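Two-arm folding kit for a small alterations and linen shop – worth it?
Posted in Workshop Equipment by lirley_laundry

I run a small wash-and-fold counter with an alterations bench in back, and I have been looking at the Odavik two-arm tabletop kit. The base price is $1,734. Without the wrist cameras it drops to $1,201, but the seller told me by email that the folding software won't run properly that way, so I am treating the higher number as the real one.

What I want it for is plain work: T-shirts, kids' tops, pillowcases. They come out of the dryer in a heap and somebody has to find the shoulders, lay the thing flat and fold it. I don't expect it to be fast. If it could work through a bin during the slow part of the afternoon, that would be enough.

My worry is thin fabric. The product page only shows heavy cotton towels, and most of what I get in summer is light knits and mesh. A gripper that comes in from above has to take hold of one layer without taking the one under it, or else take both when both are wanted.

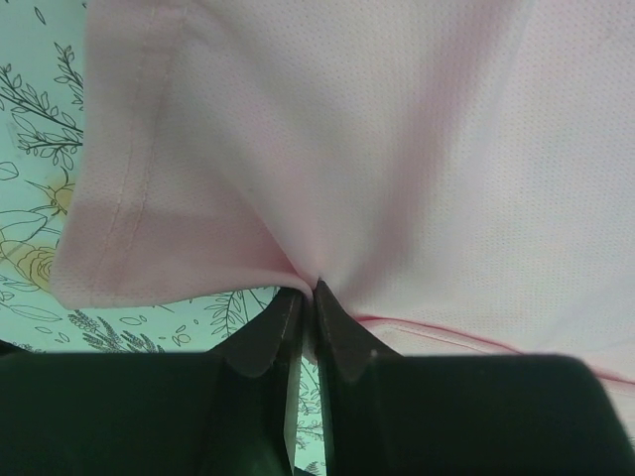 The sales page lists three finger types (flat, ribbed and pointed) and says pointed is best for garments. I'd like to know if that holds up over time, or if they start to snag. I had a clothes steamer with a clamp that left marks on everything, and I would rather not pay for that twice.

Other things I couldn't find on the page:

How much table do you need? They say "standard workbench," and mine is narrow.
Is the training something I do myself, or do I have to buy their service plan?
Does a printed tablecloth or sheet underneath confuse it? I cover my bench with whatever is clean.

tablesaw_odavik_owner

I've had the same kit since January, so I can speak to most of this.

Pointed fingers are the right choice for shirts. They pick up an edge or a hem well and do less well in the middle of a panel, where they tend to pinch up a little tent of cloth. On mesh I turned the grip force down two steps from the default. I have had one snag, on a loose-knit scarf, and I put that down to the scarf. Check the tips every week or so and replace them if you feel a burr with your thumbnail.

On table size, measure for the elbows as well as the base. The arms mount at the front edge and the elbows swing out to the sides when the grippers reach inward. I had a shelf upright on the right that I had to move. Also allow for the hoses. They need slack to follow the arms, and if you tie them down too short they pull on the wrist at full reach.

Training you can do yourself. You guide the arms through the job over and over and the software learns from the recordings. I did 1,055 runs for short-sleeved tops before I was happy leaving it alone, spread out over many evenings. The service plan gets you the same thing done by them, on your own garments if you mail them a box.

Patterned covers are fine in my experience as long as your training runs include them. I did mine on a plain sheet first, switched to a print, and it got noticeably worse until I added runs on the print. Pick what you will use and stick with it. A spread-out shirt with bins and a few other clothes behind it is a normal setup for me, and you do want the other clothes there during training.

Sleeves are the weak spot. The body of a shirt goes flat soon enough, but a sleeve that has bunched up can take it several tries.

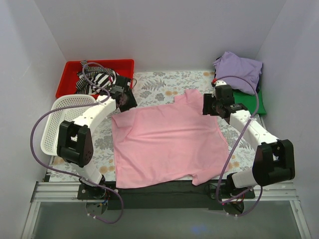 lakatos_linens says the sleeve problem is the reason to skip the kit and wait. We tried one for 4 months at our place and sent it back. Pillowcases were good. Tops were slow, and anything with a sleeve turned inside out had to be done by hand. The return was handled fairly, minus shipping, and Odavik support did answer the phone.

If you mostly have flat goods, go ahead. If it is mostly shirts, ask them for a demo on your own shirts before you pay. They did one for us over video after we asked twice.

iltstead_user

Never used the Odavik but I have the older Iltstead arms. Same idea, louder. Get the spare finger set when you order because the shipping on small parts is ridiculous.

lirley_laundry

Thanks, this helps. I measured and the bench is wide enough if I move the thread rack – I had not thought about the elbows at all. I'm going to ask for the video demo and send them a few of the mesh tops. Does the spare finger set come with its own screws, or do you reuse the old ones?

tablesaw_odavik_owner

Mine came with screws. Keep the old ones anyway, they are easy to drop.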